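Left gripper creep on the phone stand task

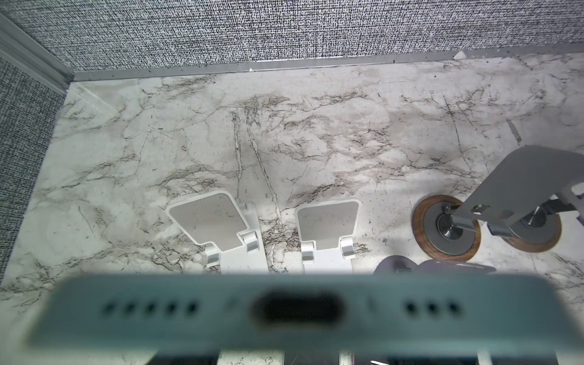

Left wrist view, phone held with the charging port facing out and both stands open.

We lost most of a Tuesday to a gripper fault that I had first written off as a calibration problem, so I am putting the notes somewhere I can find them again.

The task is part of what we call Urkside: pick up a phone with the left arm, bring it over to a folding stand and set it down upright, while the right arm steadies the stand. It had been running well enough that I stopped watching every cycle. Then the left arm started setting the phone down at an angle. The bottom edge would meet the stand on one side first, and the phone would rotate in the fingers instead of settling.

My first guess was the hand-eye calibration. I redid it, and the residual was the same as before to 2 decimal places. My second guess was the stands. They have hinges, and a hinge that relaxes a few degrees moves the support plate enough to matter. I measured the plate angle before and after a set of cycles and found no change worth recording.

Janelle Tan suggested logging finger position during the hold phase, where the command is constant and nothing should move. The left fingers were opening by roughly 9 encoder counts between grasp and placement. The right gripper, given the same command and the same phone, did not move at all.

The cause was the current limit. The left motor driver had been swapped in December, and the replacement came up with its default hold current, well under the value in our config file. Our startup script writes the limit, but the driver rejects the write if torque is already enabled, and the script did not check the reply. The grip was therefore strong enough to lift the phone and too weak to keep it from slipping when the arm decelerated.

The safety side bothers me more than the bad placements. The limit that failed to load is the same mechanism that keeps the fingers from closing too hard. This default happened to be low. Had it been high, the first symptom could have been a cracked screen or a pinched hand during a reset.

Changes made so far:

Startup now writes limits with torque off, reads them back, and refuses to enable the arm on a mismatch.

Finger drift of more than 3 counts during a hold stops the cycle.

Swapping a driver now requires a grip force check with the load cell – both arms, even if only one was touched.

Still open: the Dovovico cell runs an older copy of the same script. I have not yet checked whether its drivers accept the write, and it stays powered down until I do.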